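Petition page not sending confirmation emails — ticket log

Status: open, then closed, then open again (sorry)
Raised by: Knut Gerlach
Picked up by: Wiebke Oltmanns

Hi Wiebke, me again. The petition calling on the council to publish the full audit of the Corley road fund is live on the site and people are signing it, which is lovely, but the confirmation emails have stopped going out. I noticed when my own sister rang to say she'd signed it twice and heard nothing. Without the confirmation click the name doesn't count, and we need 300 confirmed names before the clerk has to put it on the agenda for the full meeting. We had 235 this morning and we've still got 235 now, so something's stuck.

What I've tried so far: I logged out and in again, I cleared whatever it is you told me to clear last time, and I signed with my work address and then my home one. Nothing in either, and nothing in junk. The page does say "Thank you, please check your inbox" in the nice green box, so it thinks it's done its bit. 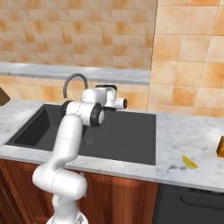 I also had a poke around in Cuto, where the mailing settings live, and there's a line under Outgoing that says "queue held". I didn't touch it. I wanted to, but I remembered March, when I pressed the thing and every councillor in the ward got the draft motion before we'd agreed the wording. Councillor Upadhyay's office still brings it up.

Reply from Wiebke, pasted in from my email so it's all in one place:

"Knut, thanks for leaving it alone. A held queue means Cuto thinks too much mail went out at once. Can you look at Edano, the form side, and tell me what it gives as the sender address? And did anybody change the text of the petition after it went live?"

Right, so, sender address. It says petitions at the old campaign domain, the one from before the election. I'm fairly sure we stopped paying for that! And yes, the text was changed — I took out the word "missing" in front of "money" after we got a rather stiff letter, and put "unaccounted for" instead. I saved it at lunchtime, and going by my sister's phone call the emails must have stopped soon after that.

Wiebke says saving the text makes Edano load its original settings again, old sender and all, and then Cuto sees mail from an address it doesn't know and holds the lot. So the wording was fine, it was the saving that did it. She's asked me to:

Go to Edano, Form, Sender, and put the new address in
Press Save once and wait for the page to reload
Leave the queue in Cuto for her to release
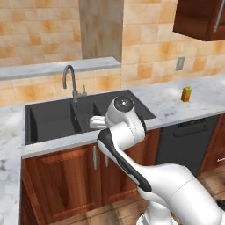
White robotic arm over a double-basin sink, marble worktop

Done the first two. The page took ages to reload and I did wonder about pressing Save again, but I sat on my hands. The new address is showing now. I signed with my work address a third time (I'll be the keenest resident in the borough at this rate) and got the confirmation in 2 minutes.

Wiebke released the queue at teatime. There were 11 emails sitting in it, fewer than I'd expected given how many people told me they'd signed, but she thinks some of them gave up at the captcha, the one with the wobbly letters. I've closed the ticket.

Reopening it, sorry. One of the people in the queue has clicked her link and got "this petition has ended". It hasn't, it runs until the end of the month. I checked the closing date in Edano and it's gone back to the old one as well, so I suppose that got reset along with the sender. I've put the right date in and saved it once, and then checked the sender again in case it had flipped back. It hadn't.

She's tried the link again and it worked, so we're on 236. Wiebke, could you have a look at whether my three signatures count as three? They should be one, or none really until I've confirmed with the proper address, and I don't want the other side standing up in the chamber and reading my name out. I've left the ticket open for that bit.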